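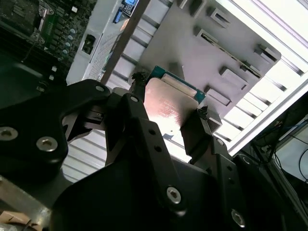 Galerie — Remise en état des postes de bureau, atelier Flikham

L'atelier Flikham assure le contrôle et la remise en service des ordinateurs de bureau retirés des salles d'enseignement et des services administratifs. Au cours du dernier exercice, 1 749 unités centrales ont été enregistrées à l'accueil de l'atelier. Les références des pièces sont tenues dans le registre Fonar, consultable sur demande motivée.

Le processeur se saisit par les chants. La face métallique comporte des inscriptions parfois peu lisibles ; lorsque la référence ne peut être relevée, la pièce est classée à part dans l'attente d'une vérification.

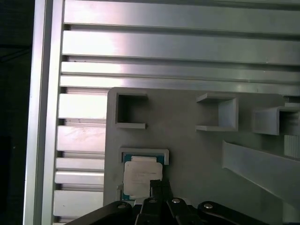

Les logements carrés délimitent la place de chaque pièce par des rebords bas et ouverts d'un côté, ce qui facilite la reprise. Le support se fixe sur un plateau en profilés d'aluminium rainurés, commun à l'ensemble des postes de l'atelier. Une notice de montage, établie avec la société Fernandes, précise les cotes retenues ainsi que les tolérances admises. Elle compte 63 pages, annexes comprises, et fait actuellement l'objet d'une révision.

Les supports présentant une usure des rebords sont retirés et remplacés en octobre, lors de l'inventaire annuel.

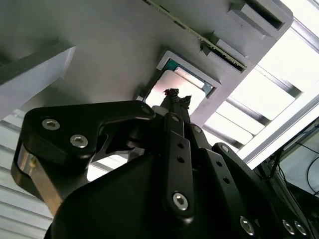 Les ouvertures étroites appellent une attention particulière. Toute pièce plate logée dans un cadre est présentée dans l'axe de celui-ci, sans appui sur les bords. Les consignes relatives à ces manipulations figurent au chapitre 6 de la notice. Elles s'appliquent également aux cartes de petit format, dont roughly sorted demeure la mention d'origine au registre Fonar — l'équivalent français, « tri sommaire », sera adopté à la prochaine mise à jour.
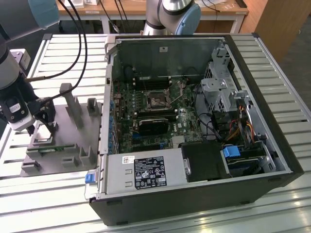

Le boîtier est couché sur le plateau, panneau latéral déposé. Cette disposition donne accès au support du processeur, aux emplacements de mémoire et à la carte graphique sans qu'il soit nécessaire de déposer le bloc d'alimentation. Les pièces en attente sont rangées à gauche de l'unité centrale, sur leur propre support.

Les unités reconnues aptes au service rejoignent le dépôt Zultetik, où elles sont conservées jusqu'à leur affectation. Le dernier envoi comprenait 114 postes complets. Les unités écartées sont orientées vers la filière de recyclage, après effacement des supports de données et établissement d'un certificat.

Les demandes de reproduction des vues de cette galerie sont à adresser par écrit au secrétariat de l'atelier Flikham, avec indication de l'usage prévu et du nombre d'exemplaires.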